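Rechercher sur le site OK

Ranger les baguettes et les couverts dans un pot

Chez moi, le pot reste sur le plan de travail. Je le vide une fois par mois, je le lave à l'eau chaude et je le laisse sécher à l'envers pendant la nuit.
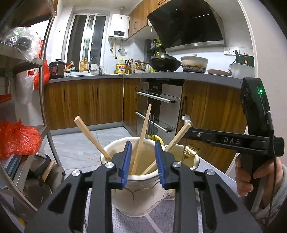

Faut-il séparer le bois et le métal ?
Ce n'est pas obligatoire, mais le bois doit être bien sec avant d'entrer dans le pot.

Mettez d'abord les baguettes, ensuite les fourchettes et les cuillères, le manche en bas. Ne serrez pas trop : il faut pouvoir prendre une pièce sans tirer les autres.

Domnica Pîrvu

À lire aussi
Huiler une planche en bois
Nettoyer un pot en céramique
Trier le tiroir en 2 soirs

Contact | © Jorkidden | Haut de page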